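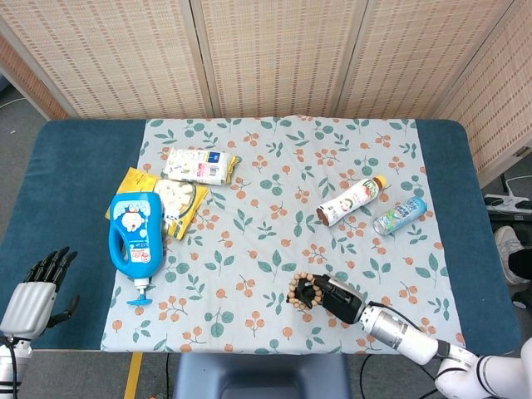 A comment left under the last release says the speaker column is the best thing in the set, but why on earth do we keep the reporting verb in a separate field when everyone just wants the quote?

Great question, and it goes right to the heart of what Clovdale is for. The verb is half the story! A minister who "said" something in the original and "admitted" it in the English translation has been moved, gently, by whoever did the translating. We keep the verb on its own so you can sort by it, and once you've done that for ten minutes you'll see why we got hooked.

Posted 07/06/2022 by the Clovdale maintainers

Filed under: Data cards, News and translation, Foreign affairs

CLOVDALE: reported statements in translated foreign affairs news

What's in it

Clovdale is a collection of 3085 short news items in which a politician, diplomat or official spokesperson is reported as having said something about another country. Every item exists in two versions, the original-language report and an English version put out by the same outlet, and the two are lined up sentence by sentence wherever that can be done. Where it can't (sometimes the English is a third the length of the original, or has a whole extra paragraph of background) the leftover sentences are kept and marked as unaligned. Please don't throw them away. Some of the most interesting material is in there.

Topics run from border crossings and grain permits to war memorials, language laws, visa rules and who was or wasn't invited to a summit dinner. We didn't pick by topic. We took what the outlets ran under their foreign affairs or diplomacy heading, and the spread is whatever it is.

Files

items.csv has one row per item
sentences.csv has one row per aligned or unaligned sentence
verbs.csv is the reporting verb list with our groupings
outlets.csv gives the language and publishing schedule of each outlet, under a code
notes.txt is our running notes, a bit scrappy, but worth a look

Each row in items.csv has 16 fields. Most explain themselves from the header. The ones people ask about:

office: the speaker's position as the report gives it, in the report's own words. If the outlet wrote "deputy speaker" for somebody who was really acting speaker that week, we left it.

relay: whether the outlet heard the statement itself, took it from another outlet, or lifted it from a social media post. Relay chains can be long, and we only record the nearest link.

verb_src and verb_en: the reporting verbs in each version, as dictionary forms.

headline_shift: yes, no or unsure. Yes means the English headline puts a claim in the speaker's mouth that the original headline doesn't. A headline that is just shorter is a no.

How it was put together

Collection was done with Brunel, our feed reader, which checks each outlet's two language editions and proposes pairs. Brunel is good at this and also very eager, so every proposed pair was read by a person before it went in. Outlets cover eight source languages. Alignment was done with Boutros, a small sentence matcher we wrote for the job, then fixed by hand. Boutros struggles with datelines and with lists of delegates, and if you find a bad alignment it will probably be in one of those.

For the headline_shift field, 288 items were coded twice by readers working separately. Where they disagreed we talked it through, and if we still couldn't settle it the item went down as unsure. Both original codings are in the notes, so you can work out agreement by whatever measure you like and argue with us about it. We'd love that.

Things it's good for

Comparing verbs across languages, obviously. Looking at how job titles get flattened in English, which is a lovely little topic that hardly gets any attention. Teaching! One of us has used it with second-year journalism students and they took off with it, mostly towards the relay field, tracing how "sources close to the ministry" turned into "the ministry" in the space of an afternoon. It would also suit anyone testing alignment tools on messy text, as opposed to nice tidy parliamentary transcripts.

Things it's no good for

Please don't use it to decide whether a statement was true. We recorded what was reported and did no checking of the claims themselves. It also won't tell you that an outlet is biased. An odd verb may come from a house style guide, a tired translator or a language that simply doesn't have a neutral word in the same spot. The number of items per outlet depends on how often each one publishes in English, so raw counts by country mean very little.

Speakers are public figures speaking in a public role. Items quoting private people (witnesses, relatives, people stopped in the street) were left out at the reading stage. If one slipped past us, tell us the item number and we'll pull it.

Changes in this release

Three verb groups merged: "stress", "underline" and "emphasise" now sit together
Broken accents fixed in outlets.csv
Unsure added as a value for headline_shift, previously left blank
Duplicate items caused by updated stories removed; the latest version is kept
Item numbers have not changed

Still to do

Photo captions, which have their own reported statements and are wildly inconsistent. Audio bulletins, one day. And a proper guide to the verb groups, as the current one assumes you were in the room when we made them up.

Corrections are very welcome, even tiny ones. Send the item number and the field name and we'll get to it in the next round.

Clovdale is maintained at Zevberg | Contact the maintainers | Back to top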